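較正室

収集は午前の部と午後の部に分かれていた。午前は単腕の把持、午後は両手の受け渡しである。記録係は午前の部の一覧を閉じ、午後の部の一覧を開いた。課題番号は77、名称は「居間・小物の移動」、必要な試行は50本。Cirnskaの仕様書では、一本の試行は開始姿勢の静止に始まり、終了姿勢の静止で終わる。途中の静止には規定がない。

操作者は七番と呼ばれていた。番号は入室順に振られ、退室しても再利用されない。七番は以前、時計の組立工場にいたと応募票に書いていた。記録係はその欄を読んだが、選考の項目ではなかったので点はつけなかった。

午後の最初の8本は問題なく通った。把持点は散らばり、軌道は短く、失敗は2本で、失敗にも所定の札がついた。Reladholmの学習班は失敗例を歓迎する。歓迎するのは種類のわかる失敗だけで、札のつかないものは除外フォルダに入る。

九本目で、検査プログラムが警告を出した。閉じる動作の直前に0.5秒の停止がある。対象物までの距離は十分に近く、位置推定の誤差も許容内だった。記録係は「迷い」の札をつけようとしたが、札の一覧にその語はなかった。近いものは「操作遅延」と「追跡喪失」である。追跡は失われていない。記録係は操作遅延を選んだ。

十本目にも同じ停止があった。十一本目にもあった。長さはほぼ同じで、位置だけが対象物に応じてずれた。

「つかむ前に止まっていますか」と記録係は訊いた。

「止めています」と七番は答えた。

「理由を記録します」

「重さを見ています。持つ前に、どのくらいの力で持つか決めるので」

記録係は「重量の予測」と入力した。手順書には、操作者は自然な速度で動作を行うこと、とある。停止が自然な速度に含まれるかどうかは書かれていない。記録係は学習班に照会を送り、返答があるまで収集を続けることにした。収集を止めると部屋の使用枠が失効する。

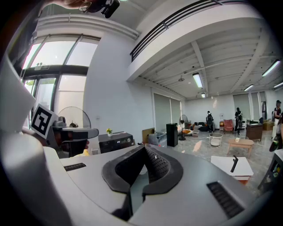 返答は四時過ぎに届いた。学習班の文面は三行だった。停止区間は自動で切り詰める。操作者への指示は不要。該当する試行の番号を送ること。

記録係は番号を送り、切り詰め後のデータを試しに再生した。画面の中の手先は、停止なしに対象物へ近づき、閉じた。速度の曲線には段差が一つ残ったが、平滑化をかけると消えた。平滑化後の曲線は、ほかの操作者のものと区別がつかなかった。

二十本目の前に、七番が開始姿勢のまま言った。

「いまの分は、どこで使われるんですか」

「Thepsuriyaの施設です。家具付きの試験室で、夜間の片付けをさせます」

「人は住んでいますか」

「試験室なので、いません」

七番はうなずき、終了の合図が出るまで課題に戻った。停止は続いた。記録係は途中から、警告の音を切り、表示だけを残した。画面の右端に黄色い行が並び、行の間隔は試行の長さとほぼ一致していた。

50本目が終わったのは、使用枠の残りが5分になったときだった。記録係は総数を確認し、除外なし、切り詰め対象あり、と日報に書いた。備考欄には照会の件を転記し、七番の発言もそのまま残した。備考欄は学習には使われない。保存期間は試行データより長い。

Reladholmから更新版の方策が届いたのは三週間後である。名称はClonda、版数の記載はなかった。記録係の仕事は収集までだったが、挙動の一次確認も契約に入っていた。確認用の動画は火曜日に送られてきた。薄暗い試験室で、アームが棚の前に立ち、陶器の器に手先を伸ばしていた。

手先は器の手前で止まった。

記録係は再生を戻し、フレームを数えた。停止は0.5秒だった。訓練データの停止区間は切り詰められており、処理の記録にも漏れはなかった。推論の遅延を疑ったが、計算時間の記録は平坦だった。別の対象物の動画を開くと、停止の位置は対象物に応じてずれていた。

平滑化前のデータが混入した可能性がある、と記録係は報告書に書いた。次に、混入の形跡はない、と書いた。二つの文は矛盾しないので、順序だけを入れ替えた。

原因の欄は選択式だった。候補は「通信」「計算資源」「制御周期」「その他」である。記録係は「その他」を選び、自由記述欄に「重量の予測」と入力した。送信すると、自由記述は二十字以上必要です、と表示された。

記録係は午後の部の備考欄を開き、七番の発言を写して貼りつけた。今度は受理された。受理番号が一行出て、画面は次の課題の一覧に戻った。単腕、屋内、布類の折り畳み。操作者の欄はまだ空いていた。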